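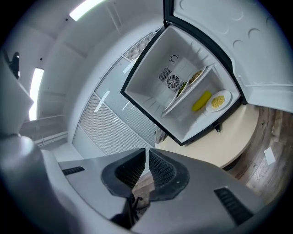
Início > Notícias > Beleza e cabelo

Prinine passa a distribuir a linha Fukora em salões a partir de julho

Sep 16, 2026

A distribuidora de cosméticos profissionais Prinine assinou contrato com a fabricante Fukora para fornecer a salões a linha de coloração do mesmo nome. O acordo abrange 16 tons de base, quatro corretores e um oxidante em creme de baixa volumetria. As entregas regulares começam em julho do próximo ano, a partir do armazém de Kamport.

A coloração é do tipo demipermanente, sem amoníaco, com pH ligeiramente alcalino. A proporção de mistura indicada pelo fabricante é de uma parte de cor para duas de oxidante. O tempo de pausa varia conforme a percentagem de cabelos brancos e consta da ficha técnica de cada tom. As bisnagas têm 90 ml e são vendidas apenas a profissionais registados.

Pesquisar no site Pesquisar OK

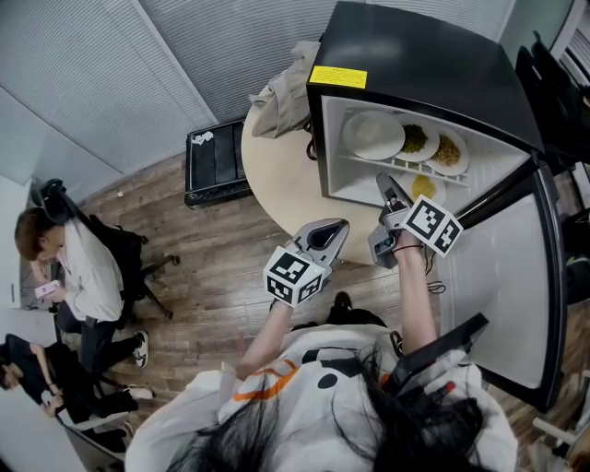 A linha substitui a gama La, que a Prinine já distribui?

As duas gamas ficam em catálogo, com numeração de tons separada, e os oxidantes de uma não devem ser usados com os pigmentos da outra.

Segundo Oanh Đàm, diretora técnica da Prinine, a tabela de equivalências entre as duas numerações será enviada aos clientes antes da primeira entrega. A formação inicial decorre em quatro sessões e inclui diagnóstico de porosidade, neutralização de reflexos e aplicação em raiz. O contrato prevê mais de 2000 lugares no primeiro ano, repartidos entre sessões presenciais e remotas.

O preço por bisnaga não foi divulgado. A encomenda mínima será de uma caixa por tom.

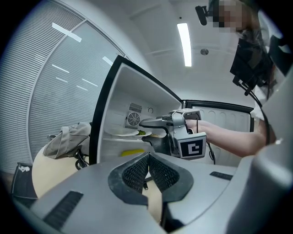 Para Hường Lý, a encomenda mínima por tom pesa nos salões pequenos, que trabalham sobretudo com bases médias e acabam por guardar os tons de menor saída até ao fim da validade. Pede, por isso, que os corretores possam ser comprados à unidade. A Prinine informou que a possibilidade está em análise e que as condições finais serão publicadas com a tabela de preços.

Este site utiliza cookies para melhorar a navegação. Aceitar Gerir preferências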